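Akstead repair shop – bench and floor safety walkthrough
July 24, 2023
Checked by: Yuxi Mao
Reviewed by: Junhao Long

Exits and aisles
Front exit clear – OK
Rear exit clear – Needs work. Flattened boxes leaning on the door frame. Moved during the walkthrough, but they need a permanent spot.
Aisle to parts storage – OK

Fire
Extinguisher by the counter – OK, gauge in the green
Extinguisher in the back – Tag missing. Sarkwood to replace it at the September visit.
Smoke alarm test – OK

Electrical
Power strips plugged into wall outlets only – Fail. 2 strips chained under the packing desk. Fixed same day.
Cords free of cuts – OK
Breaker panel labeled – Partly. 3 labels have faded and can't be read.

Work areas
Units unplugged before covers come off – OK, staff could explain the rule when asked
Loose screws kept in trays – OK 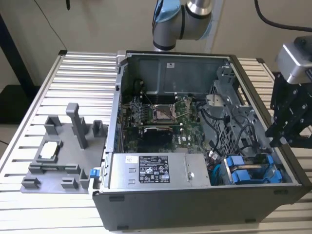 Wrist straps tested – Not done. The tester needs a new battery.
Safety glasses within reach – OK

First aid
Kit stocked – Low on burn gel and small bandages
Eyewash bottle in date – OK

Follow-up: Junhao to order labels and first aid refills. Recheck the rear exit in September.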